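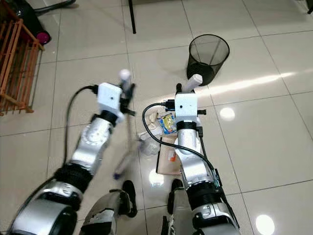
Two-armed work on the litter pickup task, with crumpled paper, a snack wrapper and a plastic bag on a tiled floor and a wire-mesh wastebasket nearby.

Trurent Opens Brondenholm Test Floor to Visitors, Shows Two-Arm Cleanup Robot at Work

BRONDENHOLM, 1 March 2023 - Trurent, a developer of control software for two-arm service robots, today opened its Brondenholm test floor to customers, building operators and students for the first time. Visitors watched the Brornerov system carry out floor cleanup and sorting tasks and were able to question the engineers who run it.

The open day was planned in January after several building operators asked to see the system on ordinary flooring. Trurent had until then shown Brornerov only in closed sessions, with one customer at a time.

The main demonstration was litter pickup. A mixed pile of light waste is placed on the floor within reach of the robot, and a wastebasket is set down beyond it. The robot must lift each piece and release it over the basket. The task is treated as finished when the floor is clear and both arms have returned to their rest position. Item order is left to the planner, which ranks the pieces by how much of each one is exposed.

"Thin packaging is the difficult part," said Efe Babalola, head of manipulation at Trurent. "A bottle has a shape you can plan for. A plastic bag has a different shape every time you touch it. We spend most of our test hours on bags, wrappers and flat cardboard."

The test floor uses glossy tile in the pickup area. Reflections from overhead lights can be mistaken by the vision software for pale paper or clear film, and earlier versions of the planner sent the gripper to bright spots with nothing on them. The current release compares views taken from more than one head position before it commits to a grasp. A reflection shifts across the floor as the viewpoint moves, and the software uses that shift to reject it.

Cable routing was a frequent subject of questions. The wrist cables on the Brornerov arms run outside the arm segments, with slack left for wrist rotation. Freya Nuttall, who leads mechanical integration, told visitors that outside routing lets a technician change a cable without taking the arm apart. It also means that a cable can pass in front of the item to be picked up. The planner carries a simple model of the cable and avoids wrist angles that would drag it through the pile.

Each group watched the pickup task for one session and then moved to a bench where engineers replayed the planner logs. The logs show the candidate grasps, the grasp selected and the reason each of the others was dropped. Failed grasps were replayed along with the rest.

Trurent has set out the following terms for the Brornerov evaluation program, which was announced at the open day:

Test period: 80 operating hours at the customer's site
Maximum item weight in the pickup task: 500 grams
Arms per unit: 2
Sites in the first group: 7
Operator training: included, on site
Log access: full, in the same format shown at the open day

The first evaluation site is Balogun, a facilities services firm that cleans offices and shared kitchens. Balogun will run the system after closing time, with one operator present at all times.

"We are interested in what it does with the floor we have," said Ibrahim Olatunji, operations manager at Balogun. "Our buildings have furniture legs, racks and things on wheels in the way. I asked for the room to be left as people leave it, and that is how we will test it too."

Trurent does not offer Brornerov as an unattended product. Under the evaluation terms, an operator must be in the room and must hold a stop control while the arms are powered. Wet waste, glass and anything sharp are excluded from the pickup task. Pets and children must be kept out of the work area.

Maj-Britt Sjögren, managing director of Trurent, said the test floor will open to visitors again once the first group of sites has reported. "We would like people to see the slow runs as well as the good ones," she said. "A customer who has watched a grasp fail asks better questions about the contract."

Building operators who want to be considered for the evaluation program should send a floor plan, a list of floor surfaces and the hours during which the space is free of staff. Applications are read in the order received.

About Trurent
Trurent develops planning and vision software for two-arm service robots. Its offices and test floor are in Brondenholm.

Press contact
Kelechi Briggs, Communications, Trurent, Brondenholm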